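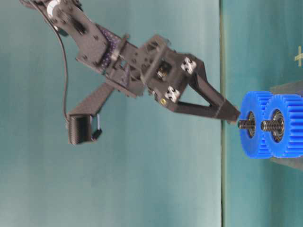
Do cut flowers in a shop window last as long without floral foam as they do with it?

In the windows we studied, most kinds of flower held up equally well with either method, and the ones that did worse without foam were nearly all stems placed high on the frame, where the water tubes were hard to reach for refilling.

3. Stem life in the window displays

3.1 Setting and materials

The work was done in four street-facing windows in the center of Lonham. Two belong to a restaurant, one to a stationer and one to a dress shop. All four had ordered a seasonal display from the same floral design firm, Skeltis, which agreed to build them under our conditions and to leave them in place until the last stem had been scored. The displays were installed in April, before the shops turned off their heating.

Each display had a welded wire form at its center, dressed with fresh flowers and foliage from the floor of the window to above head height. The form was divided down the middle. On one half, stems were pushed into soaked foam blocks wired to the frame. On the other, they were set in capped water tubes, or, near the base, in shallow dishes packed with crumpled chicken wire. Foam was on the left in two windows and on the right in the other two, so that any difference in sunlight between the two sides would not fall on the same method every time.

We tagged 1,039 stems. Of these, 500 were in foam and 539 were in tubes or dishes. The numbers are not equal because the tubes take up less room than the blocks and the designers filled the space they had. We chose not to ask them to leave gaps. A window with bare patches on one side would have been turned down by the shops, and the results would have said little about real work.

The flowers were roses, carnations, spray chrysanthemums, ranunculus, snapdragons and hydrangeas, with eucalyptus and ruscus as foliage. All came from one wholesaler, Szabo, in a single delivery. Stems were conditioned overnight in clean buckets with a standard flower food and recut before use. Hydrangea heads were dipped in water before they were placed.

3.2 Care during the display

Watering was left to the staff who would normally do it. We gave no training beyond the care sheet that Skeltis hands to all its customers, which asks for foam to be topped up from a long-spouted can and tubes to be refilled with a squeeze bottle. The restaurant staff watered before lunch service. The dress shop watered at closing. At the stationer the job moved between three people and was skipped on at least one Tuesday, according to the log kept behind the counter.

Temperature and humidity were logged at two heights in each window with small battery loggers (Nekix). The upper logger read warmer than the lower one in every window. The gap was widest in the dress shop, where the spotlights are set into the ceiling directly over the display and stay on overnight.

3.3 Scoring

A stem was scored as finished when it met any one of these: the head or tip had drooped past the horizontal, a third of the petals had dropped or browned, or the foliage was crisp to the touch. Scoring was done each morning before opening by one of two people, Keisha Gallagher or Chaimae El Idrissi. Both scored the first two mornings together and compared sheets. They differed mainly on ranunculus, where a soft neck can look like a droop when the stem has simply bent toward the glass. After that, a bent stem with firm petals was passed as sound.

The scorers could not be kept unaware of the method, as the foam and the tubes can both be seen from behind the display. This is a weakness. Photographs taken from the street would have hidden the mechanics but would also have hidden most of the lower stems.

Figure 2. Two-fingered black gripper with the finger tips nearly touching. 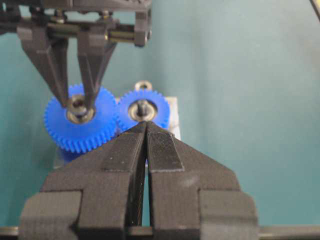

Finished stems were left where they stood and marked with a twist of tape. Removing them would have opened up the display and changed the air flow around the neighbors. The shops were less happy with this part of the plan than with any other, and the dress shop asked for the worst hydrangeas to be turned toward the back, which we allowed.

3.4 Results

Carnations, chrysanthemums and both kinds of foliage showed no difference between methods in any window. Most were still sound when the displays were taken down, so the comparison for these is limited by how long the shops were willing to wait. Roses did slightly better in tubes at the base and slightly worse in tubes at the top. Taken together, the two halves were level.

Snapdragons lasted longer in the dishes than in foam. We think this comes down to the stem itself, which is hollow and crushes easily when pushed into a block. Several of the foam snapdragons had split ends when they were pulled at the close of the trial. The designers had already told us that they make a pilot hole for soft stems when time allows, and that time had been short on the night of the installation.

Hydrangeas and ranunculus did worse in tubes. Early failures, meaning stems finished before the first weekend, came to 79 across all four windows and both methods. The larger share of them were hydrangeas in tubes on the upper part of the frame. A hydrangea head of the size used here can empty a small tube well before the next watering is due, and the upper tubes were the ones that staff reported missing. In the restaurant windows, where a step stool was kept close by, the upper hydrangeas did much better than in the dress shop, where it had to be carried up from the basement.

Height mattered in foam too, though less. The top blocks dried from the outside in, and stems that had been pushed in only a short way lost contact with water first. Once a block had dried out, topping it up did not bring it back. Water ran down the face and pooled on the window floor, and staff took this as a sign that the block was full.

3.5 Discussion

The difference between methods was smaller than the difference between windows. A display in tubes that was watered by the same person each day did better than one in foam that was watered by whoever was free. Designers who are thinking of giving up foam for window work may find that the choice of flower for the upper frame, and a clear arrangement with the shop over watering, count for more than the change of mechanics.

Larger tubes would be the obvious remedy for hydrangeas. They are heavier and harder to hide, and Skeltis has since gone over to small reservoirs fixed behind the frame for thirsty heads. We have not tested these. Another option is to keep hydrangeas to the lower part of the display and use carnations or dried material higher up, as many designers already do in warm rooms.

Build time also has to be considered. The tube halves took longer to fill than the foam halves in all four windows. We did not time the two halves separately for each designer, and some of the delay came from the team being new to the wire form, so we give no figure for it. Taking down was quicker on the tube side. The tubes were rinsed and went back into stock, while the used foam had to be bagged for disposal along with the stem ends stuck in it.

The trial covered a cool month, and the results should not be carried over to summer windows, where direct sun on the glass could change the order of the flowers as well as how long they last. It also covered a single supplier and a single design team. Section 4 turns to the views of the shop staff, who were interviewed after the displays came down.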